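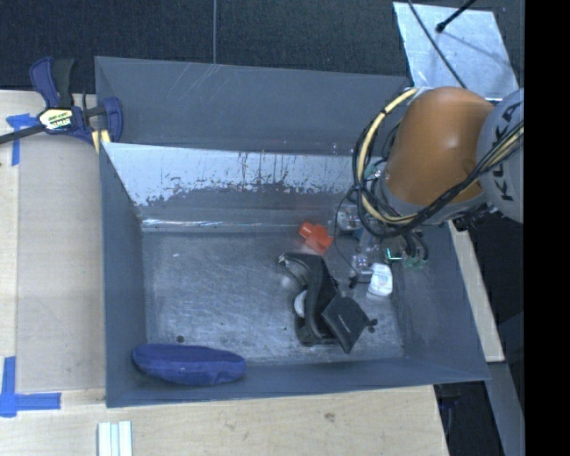 **Obura, 3 de junio de 2025** – El taller compartido Hatura ha puesto en marcha una célula de recogida de piezas construida por sus propios socios, con un brazo KUKA de segunda mano y un cajón metálico montado entre tableros de madera. El grupo trabaja en ella desde febrero, casi siempre por la tarde, y le ha dedicado hasta ahora 162 horas.

El proyecto se llama Farinwood y tiene un objetivo modesto: que el brazo saque del cajón objetos variados y los deje en una bandeja. En las pruebas se usan cosas de formas muy distintas, como una funda de tela azul marino, un frasco blanco pequeño o una pieza de plástico de color naranja rojizo. Las blandas son las que más problemas dan – la pinza las arrastra contra la pared antes de cerrarse.

El montaje sigue siendo provisional. El cajón va sujeto con una mordaza en la esquina y las referencias sobre la madera están marcadas con cinta azul. Los cables pasan por fuera del brazo y el grupo quiere recogerlos en una guía antes del verano.

Según la asociación, el gasto en material asciende a 939 euros, sin contar el brazo, que cedió el almacén Witholm al renovar su maquinaria. La última serie incluyó casi 60 intentos de agarre y sus resultados se publicarán en el tablón del taller.

La célula solo funciona con 2 socios presentes, uno de ellos junto a la parada de emergencia. Quienes quieran verla en marcha pueden pedir turno en la entrada del local.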